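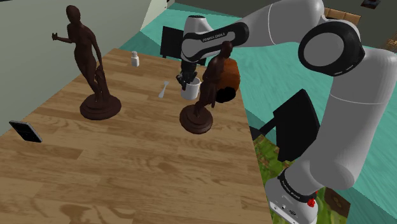 How to set up overnight charging at home with the Tirden wallbox

Charging while you sleep is one of the great joys of owning an electric car. You plug in after dinner, you wake up to a full battery, and you paid the cheap rate for it! Setting the schedule takes a few minutes, and once it's in you can pretty much forget it. I use a Tirden wallbox with the Kirberg app, but the steps are close to the same on most units.

What you need before you start

Your wallbox should already be installed by a licensed electrician and connected to your home Wi-Fi. Have your latest electric bill handy too, so you can check your off-peak hours. Mine start at 11 p.m., but please don't copy mine – they vary a lot from one utility to the next, and some change between summer and winter.

Step 1: Clear any schedule in the car

Go into the car's charging menu and switch off timed charging. If the car and the wallbox both have a timer, they only charge when the two windows overlap, and you can wake up with hardly any miles added. I lost a whole Thursday commute to this one.

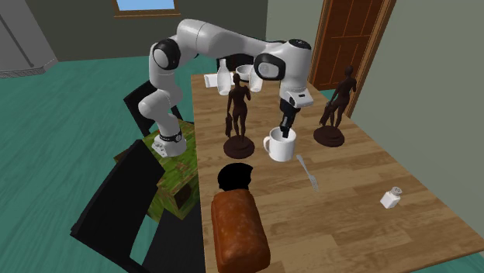 While you're in that menu, set the charge limit. I keep mine at 72 percent for everyday driving, which is plenty for my week, and bump it up the night before a long trip. Check your owner's manual for what your battery likes best.

Step 2: Add your rate

In the Kirberg app, open Energy, then My Rate. Type in the off-peak start and end times from your bill, along with both prices. If your utility is Awan, you can pick your plan from the list and the times fill themselves in (so handy!).

Step 3: Build the schedule

Tap Schedules, then New. Choose the days, set the start time a few minutes after the cheap rate kicks in, and set the end time a few minutes before it stops. Tap Save and wait for the green check mark.

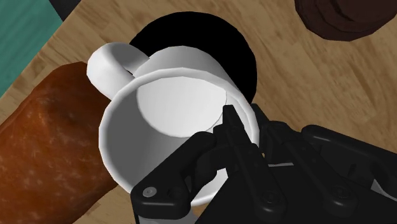 Step 4: Test it

Plug in during the early evening. The wallbox light should turn blue and the app should say Waiting. If it starts charging right away, go back to Step 1, then unplug and plug in again.

If the schedule won't save

Restart the wallbox from the app and give it 4 minutes. Still stuck? Look for a firmware update under Settings. Older units with the Traltum control board need one before schedules work at all, and the download is slow, so start it when you don't need the car.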